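August, morning

Slept badly again. Four hours, then the long flat stretch until the birds start, and I lay there thinking about the thirty-day sleep plan that Rokeya has talked me into. She swears by it. She also swore by the vinegar and by the copper bottle, so I am keeping my own records this time, on paper, in this book.

The plan is called Flidinell and it costs more than my phone bill. You answer 18 questions at the start, none of which ask whether you drink coffee, and then it tells you what kind of sleeper you are. I am a "shallow river." Rokeya is also a shallow river. I asked Hauwa at work to fill it in as a joke and she put down that she sleeps nine hours and has never had a nightmare in her life, and she came out as a shallow river too. I would like to meet the deep ones.

Day 7 today. The first week is supposed to be "clearing," meaning no screens after dinner, no meals after dark, and a stretch on the floor before bed. I have kept to all of it except the screens on two nights and the meals on one. The weekly letter says most people notice a shift by now. It doesn't say what a shift is. If I sleep more it's the plan working, and if I sleep less I'm "releasing," so there seems to be no way for me to have a week they haven't already taken credit for. 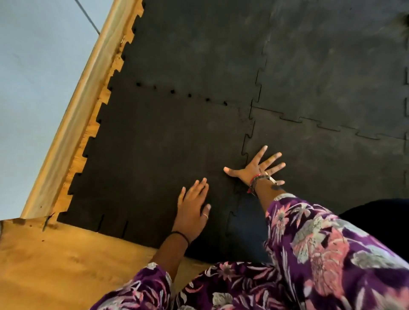 I did go back over my own numbers before breakfast. The week before I started, I slept five hours or better on 4 nights out of 7. This week it was also 4 nights out of 7. One of those I'm inclined to put down to the weather, because the heat finally broke and I had the window open. Rokeya says I am not supposed to compare weeks, I'm supposed to compare how I feel. I feel like someone who slept four hours.

Later, after lunch

Looked for the research they mention. The page says "696 people can't be wrong," which is a strange thing to say to anyone who has ever sat through a town meeting. It says those 696 people "reported improvement." I wanted to know how many were asked in the first place, and who stopped answering, and whether any of them were trying something else during the same month. There's a link that says Learn More and it goes to the payment page. I wrote to them and got a very friendly reply thanking me for being curious.

Hauwa thinks I'm wasting my energy. Her view is that the stretching is fine, going to bed at the same time is fine, skipping the late meal is fine, and I could have had all of it from my grandmother for free. I said my grandmother slept terribly. She said well, there you go, and went back to her spreadsheets.

I don't want to be unfair. I like the routine more than I expected to. Dinner is earlier and I'm reading again, a whole library book and half of the next one. The evenings feel longer. But I can like a thing and still doubt what it says about itself, and what I doubt most is the little tin of drops they want me to add for the second stage, made by some outfit called Vulmont. The ingredients are chamomile, glycerin and "botanical signal." I read that to Rokeya over the phone and there was a pause, and then she said it tastes nice.

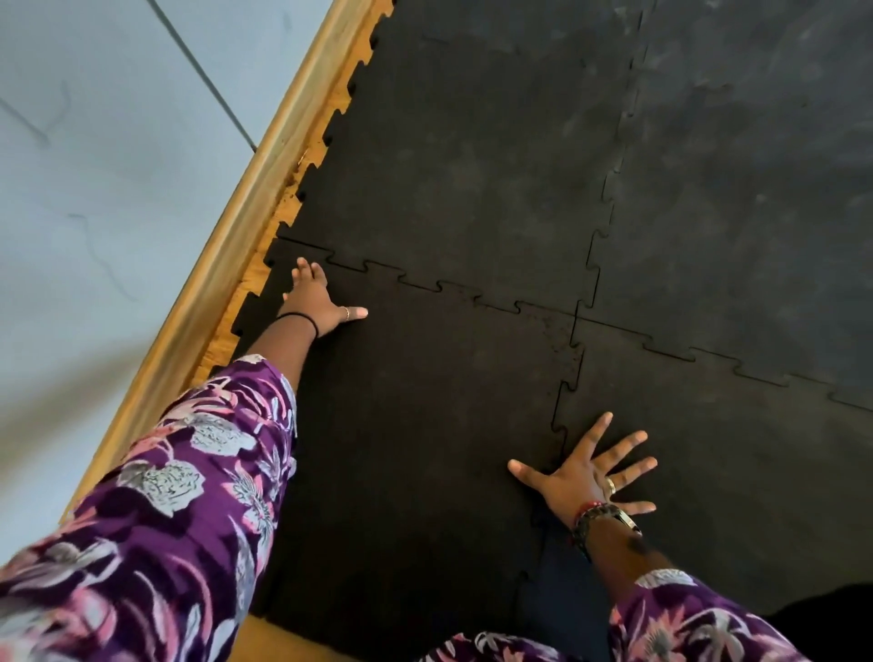 Evening

Dinner at six, rice and the last of the beans. Then a walk as far as the Pramanik shop and back. Mrs. Pramanik was pulling the shutter down and asked how I was sleeping, so Rokeya has been talking. She told me she takes a hot bath and listens to the cricket scores, and has done so for years, and that was the best sales pitch I've heard all month. Nothing to sign up for.

Decided on the following. I'll finish the thirty days, since I've paid. I won't buy the drops. I'll write down the hours every morning before I open the weekly letter, so it can't tell me how I slept before I've worked it out myself. And I'm moving the coffee back to before noon starting tomorrow, even though that will muddy things, and if I do improve I won't know which to thank. Hauwa said to change one thing at a time if I want to be scientific about it. I want to sleep more than I want to be scientific.

Phone is in the kitchen drawer. Window open. It's a quarter to ten and I'm wide awake.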